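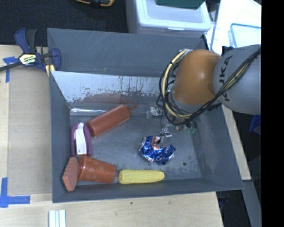
The Odds and Ends Bin: a report on our shared desk supplies

Introduction

Our project began with a grey bin. Anyone who has spent a term in the Hollwood study room will know the kind of thing I mean – a big rectangular tub that sits on the table and slowly gathers whatever people have in their hands when the bell goes. A squeeze bottle ends up next to something for the desk, a plastic cup gets dropped in on its side, and a week later people are buying a second one of everything. We wanted to find out how a room shared by 87 students might keep its small things in better order, and whether a bin is a sensible place to keep them at all.

The group was Florence Melnyk, Hòa Khương, Uzma Cheema and myself, Eduardo Calimlim. Our tutor was Lucie Campbell, who was very patient with us and lent us her label maker for much longer than she had planned to.

What we did

We started by talking to the people who use the room. Florence wrote a short form and left copies by the door, and 60 came back filled in, a few of them with rather lovely drawings in the margins. We asked what people looked for most often, where they looked first, and what they did when they couldn't find it.

After that we tried two ways of storing things. In the first, everything stayed together in one bin. In the second, we split it all up by use: things for paper, things for drinks and snacks, and things for art and cleaning. Uzma drew the labels by hand before we got hold of the label maker, and I still like hers better.

What we found

The form told us that a single bin is wonderfully quick to put things into. You walk past, you let go, and the table is clear! Getting something out again is where it becomes tiresome. Long, narrow things such as squeeze bottles come to rest at a slant and take up far more of the floor than you would expect, and cups on their sides roll about when anybody moves the bin. Sloping walls make this a little worse, as everything slides down towards the middle and the flat part at the bottom is smaller than the top suggests.

Splitting things by use was slower at first. Hòa timed himself putting away the same handful of objects both ways, and he grumbled a good deal about the second. By the end of May, though, most people we asked said they preferred it. The bottles were the awkward ones. Some of us thought of them as kitchen things and some as art things, and we moved them 3 times before settling on a shelf of their own.

What we would change

We ought to have asked the cleaners, who see the room every evening and surely know more than we do. We would also keep one small open bin for strays, emptied on Fridays, and stand the cups upright in a tray beside the sink.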